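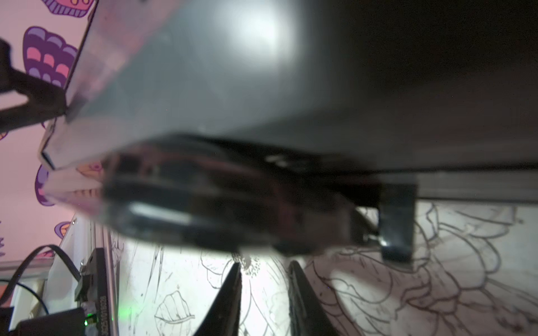 Akinyi said on the phone tonight that sorting chips by color is wasted effort if the cases then get stacked wrong, and that I should weigh the full one before deciding where it lives. She is right about the weight. I had been planning on the top shelf of the hall closet, which is particle board on plastic pins. It goes on the floor now.

Feb 8, 2022. Inventory of the poker things, continued.

The big set takes 200 chips in rows. Chips go in on edge, and a row has to be full or it leans and the next one will not seat. I had two rows short and could not account for it until I remembered that Corey borrowed a stack for the Flornidham night in June. He says he returned them. I have written "30 short" on a card and put the card in the lid.

The small case is the actual problem. Its foam was cut for something other than chips, so they slide under each other and mix with whatever else has been dropped in. Tipping it out is quick but scratches the printed faces. Picking them out singly is slow and does less harm. I set a limit of 30 minutes per session on this and will stick to it.

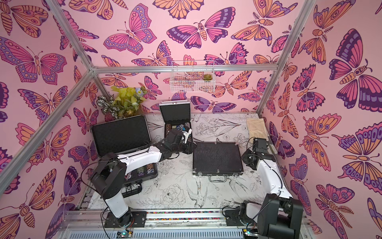
*Chips, both cases open, third one shut.*

The third case I left closed. Its contents were checked last week and the list is taped inside my notebook. The rim has a slight burr near one hinge. File it, fine grade, before the next time anyone carries it.

The flower-print surface is good for stacking and poor for finding a dropped chip, particularly the dark ones, which disappear into the line work. A plain cloth would fix this. The beige one is long enough if opened to a single layer.

Prices: Pesonen wants $68 for a new case with cut foam, which is more than I paid for the set. Traltby has nothing in that size. Maëlle thinks the old foam can be recut with a bread knife and a straightedge. I will try it on an offcut first.

To do: ask Corey again. Buy felt dots for the case bottoms. Clear the closet floor before Saturday.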